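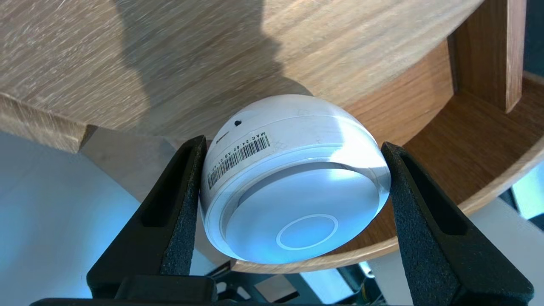 Kongkaew council to lend damp sensors to 300 homes

Mar 1, 2021

Tenants in the Kongkaew district will be able to borrow small wireless sensors that record the temperature and humidity in their rooms, under a scheme approved by the council's housing office.

The scheme covers 300 homes on the Plallero estate, where complaints about mould and damp have been rising for several winters. The housing office received 549 reports of damp last year, most of them from ground-floor flats on the north side.

"At present we send someone out, they look at the wall on one day and they write down what they see," said Anong Thepsuriya, who runs the repairs desk. "If the heating has been on that morning the flat can seem fine. We want readings from the whole month."

Each household that signs up will get two sensors, one for a bedroom and one for the kitchen or bathroom. They take a reading every ten minutes and send it over the tenant's own broadband. Homes without broadband can ask for a model that stores its readings, although only 100 of these have been ordered so far.

The sensors are supplied by Hustus, a local firm, which will also run the website where tenants can look at their figures. The council says they have no microphone and no camera, and that readings will be kept for two years and then deleted. Tenants can withdraw at any time by handing the sensors back.

A smaller trial began in January in one block. Vilgot Fagerlund, who lives on the second floor, said his bedroom stayed above 80 per cent humidity on most nights. The council has since replaced the extractor fan in his bathroom -- he had first asked for this two years ago.

"I'm glad it's done," he said. "I would have liked it done without the graph."

The Triltar tenants' group has backed the scheme but wants a written promise that readings will not be used to blame residents for drying clothes indoors or keeping windows shut. The housing office said it would reply before the first sensors go out.

There is no charge to take part. Forms are available at the estate office and from the repairs desk, and homes with an open damp report will be dealt with first. If the scheme is judged a success, it could be offered to all 670 homes on the estate next winter.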